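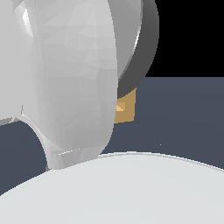

Skellitz 3
Batch video export and cleanup for Windows and Mac
From Nekska Software

Full license: $119, one payment, two computers
Upgrade from Skellitz 2: free if you bought after May

Skellitz takes a folder of finished videos and turns it into whatever your client, your festival or your aunt with the old tablet has asked for. Drop the folder on the window, pick where the files are going, press Start. You can keep editing while it runs (it backs off when your editor needs the processor), and it picks up where it left off if you have to restart.

We've been making version 3 for a long time and we're very happy with it! The queue has been rewritten from the ground up, the preview is finally the size it should have been all along, and there are 147 presets in the box. You can rename them, hide the ones you'll never touch, and save your own next to ours.

What's new in version 3

Watch folders. Point Skellitz at a folder and anything your editor saves there joins the queue. Each folder remembers its own preset, so one can make small review copies while another makes the big masters.

Side-by-side preview. Source on the left, result on the right, with a loupe that stays put when you scrub. Hold the space bar to flip between the two at full size, and you'll spot a soft export long before anyone else does.

Caption pass-through. Captions in the source file stay with the export, or get written out as a separate text file, or both.

Edge and gradient cleanup. Small files are hard on two things in particular: slow fades across a plain surface, and sharp lines between light and dark.
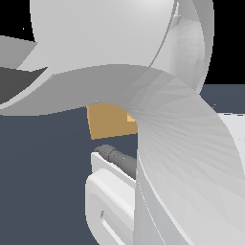
Cleanup works in two passes, and each has its own slider. The first pass, Gradient, looks after broad areas where the tone shifts a little at a time. A rounded housing like the white one here, brighter toward the top and dimmer where it curves away at its lower edge, is just the kind of surface that can break into visible bands once the bitrate drops. Gradient adds a very fine grain there and leaves everything else alone. The second pass, Edge, goes after stair-steps, and the lower rim of that curved gray-white band, with its slightly jagged line against the dark background, is where you'd start dragging the slider. Go gently. We like Edge at 20 for computer-made footage and a bit lower for anything with hair in it, and both sliders can be set per clip if one shot needs more help than its neighbors.

Cleanup is off by default, and it does add time to the export. You can try it on a ten-second stretch first: mark in, mark out, press T.

What Skellitz doesn't do

It isn't an editor. You can trim the head and tail of a clip and that's all. It won't join clips, add titles or mix sound. It also won't open copy-protected discs, so please don't write to Mulugeta at the help desk about those, he's a kind man and he hates saying no.
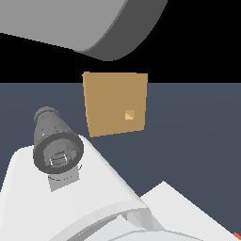 By Etenesh Weldu, Nekska Software

A week with the new queue

I wrote a good part of the version 3 queue, so take this with however much salt you like, but I wanted to use it on a real job before we let it go. Zewditu Belay runs a small studio called Belay that makes training films, and she had a library of 1591 clips to send to a new host. They came from eleven years of different cameras and different editors, and the names were a mess.

We set up two watch folders on her office machine and left it going overnight. By breakfast 1187 were finished! The rest were waiting in the Needs a Look list, nearly all of them older interlaced clips where Skellitz wasn't sure of the field order and wanted a person to choose. In version 2 it would have guessed. Zewditu went through the list with her coffee, using the flip key, and found she could set a whole group at once by shift-clicking, then pressing F.

She had one complaint, and it was a fair one: the list sorted by name only. It sorts by date, length and source folder now. Nahom put that in the same afternoon, and I think it's my favorite thing in the whole release.

System needs

Windows 10 or later, or a Mac with 8 GB of memory (16 is much nicer with the side-by-side preview open)
2 GB of free disk space, plus room for your exports
A graphics card helps with Cleanup but isn't required

Also from Nekska

Hanow, our caption editor, reads and writes the same caption files as Skellitz. If you have both installed, a Send to Hanow button shows up beside each finished clip.

Trial

The trial runs everything for 30 days with no watermark. Your presets and watch folders stay in place when you enter a license.

Questions before you buy? Write to Apostolos Antoniadis through the contact form. Mornings are quickest.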